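Ticket 417 – dishwasher stops mid-cycle, kitchen breaker trips
Opened by: Lakshmi Iyengar
Status: waiting on part

Hi Zoltán, me again! The Nullura in the upstairs kitchen quit partway through a wash on Jul 5, 2024 and took the breaker with it. I reset the breaker, ran the short rinse, and it was fine. Then I ran the normal wash and it died after 9 minutes. Twice, same spot.
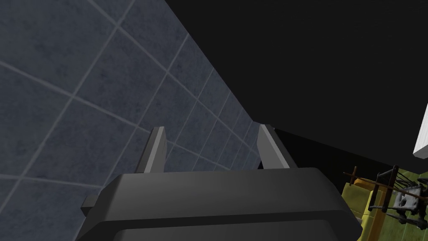

First thing I checked was the leak tray, and it was bone dry, so I don't think it's the float switch. I cleaned the filter anyway (yuck). Then I pulled the machine forward to look at the wall behind it. We've got tile back there, same idea as the tiled wall in the picture, and I couldn't find any water marks on the grout or around the outlet. The hose clamp was snug too.

Next I tried the wash with the heat turned off. Ran all the way through – no trip! So now I'm looking hard at the heating element.
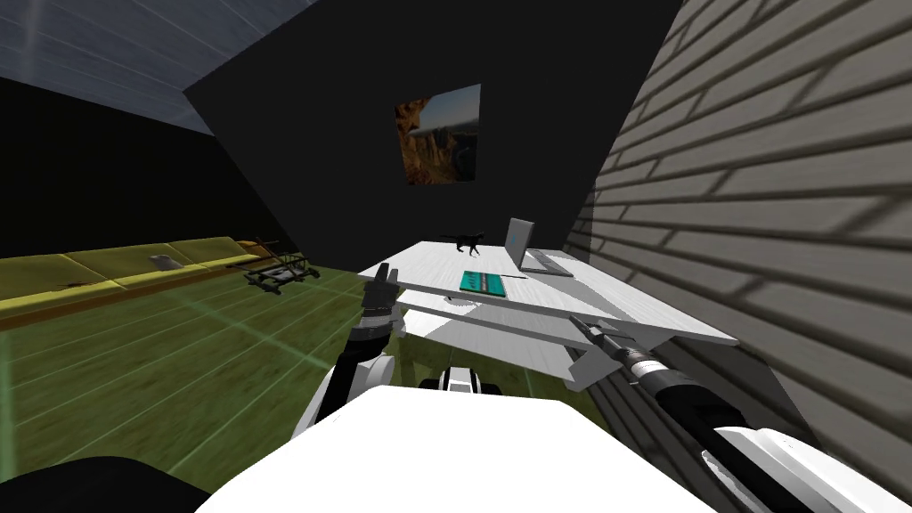 White desk, simulated room.

Zoltán's reply said to unplug it and put a meter across the element, then from each terminal to the metal case. Across the terminals looked normal. Terminal to case should read open and mine didn't, so the element is leaking to ground. I did it again with the wires off to be sure. Same thing.
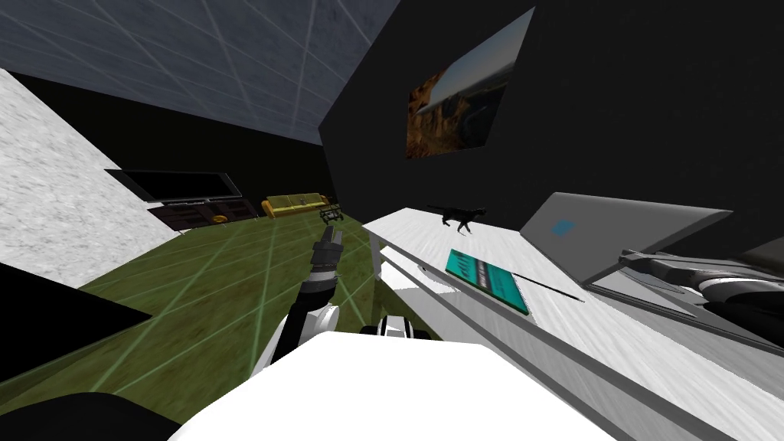 Rodrigues has the element for 60 dollars but can't ship for 3 days. Gramum was cheaper, only theirs is for the older model with the round plug, and I'm not cutting connectors on something that sits next to water. Ordered from Rodrigues.

Until it gets here we're on cold washes, and the greasy pans get done by hand. Please leave this one open – I'll post the new readings once the part is in.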